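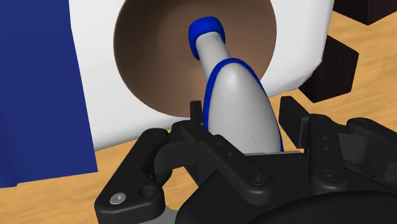

A simulated two-finger gripper with a blue-and-white handheld object, from the practice software used at Wirnedura.

Robot lessons by remote control reach Wirnedura, with a few questions

2019-07-31

The training firm Soltia opened its doors at the Wirnedura business park this month to show how it teaches robot arms to pick things up. There were no robot arms. Visitors met a row of desks, each with a screen and a hand controller, and operators steering grippers through a computer-made tabletop.

The idea is simple enough. A person moves the controller, the gripper on the screen follows, and the software, called Illa, saves every move. Feed it enough of these runs, the company says, and a real arm can learn to do the job alone.

How many is enough? Soltia's answer is 2,000 for a single task. Since April its operators have recorded 200 that passed the firm's own checks.

"People see the small number and get nervous," said Lumturie Obradović, who runs the project. "A good run is worth more than a sloppy one. We throw out a lot."

She would not say how many had been thrown out.

Niloufar Hosseinzadeh, one of four operators on the day shift, said the hard part is depth. With no feel in the controller, she judges the distance between finger and object by eye. Her first clean pickup took her almost 36 tries. "You learn to come in slow," she said. "Then they ask you to go faster, and you learn it again."

Leandro Arrieta, who teaches machine shop at the local evening school and came along for the tour, was not sold. Objects in a simulation have exactly the weight and grip somebody typed in, he said, and the ones on his bench do not. "I asked what happens when the thing is greasy. I got a nice answer about future work."

Obradović said later that Illa changes friction and lighting between runs to cover such cases -- though that feature was switched off during the visit.

The one customer named so far is Shojaei, a packing company that wants arms to sort mixed household goods. Its plant manager, Shahram Shahbazi, confirmed a trial agreement but said no money changes hands until a real arm does the work on his floor. He gave no date for that.

Soltia plans to add a second shift and is taking applications. The posting describes the job as "teaching robots" and asks for steady hands and patience. Pay is by the accepted run -- and the company decides which runs are accepted.

Reporting by Shufen Shao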